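Weekly fault review - Monday, 8 am
Sokau line, garment handling

Started late, projector again. Notes from last week accepted, no changes.

1. Dropped grip on mesh
Left finger on the Rarkik unit let go in mid lift, Friday, second shift. Garment went into the roller axle and wound on. Operator hit stop, nobody hurt. Log shows jaw force falling off at cycle 3,328, no alarm raised. Alarm should of come up well before that. Flirus sent the logs over, nothing in them about a warning.
Thin mesh only so far. Heavier knits fine.
Agreed: mesh jobs on hand grip until fixed. Soft folds to be taken from the top of the ridge, not at the seam.

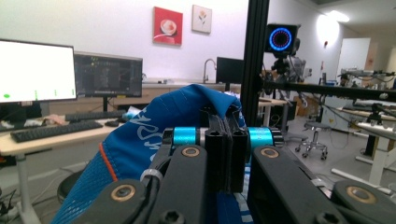
Does the stop button cut power to the fingers as well as the arm?
Only the arm. The fingers hold their last position until someone releases them by hand, so cloth caught in the rollers stays under tension after a stop. Release lever first, then pull.

2. Stop procedure
Card on the line is the old version, says pull first. Take down today. New card to go up before second shift, large print.
Long discussion on wiring the fingers into the stop circut. Oyewole quoted for it in the spring, quote has expired. Ask again. Concern that cutting finger power drops the load - open, needs a test with a weighted bag.

3. Force sensor
Swapped Saturday. Old one reads low after warm up, new one ok on the bench for 1,042 cycles. Not proof. Want 100 clean lifts on mesh with a person standing at the stop before it goes back to auto.
Spare sensors: 8 in stock, same batch as the bad one. Set aside, label them, do not fit.

4. Near miss form
Still not filled in for the Friday stop. Shift lead to do it by end of day.

AOB - floor tape by the cell is peeling, reorder.

Next meeting same time, bring the test sheet.
Closed 8:50.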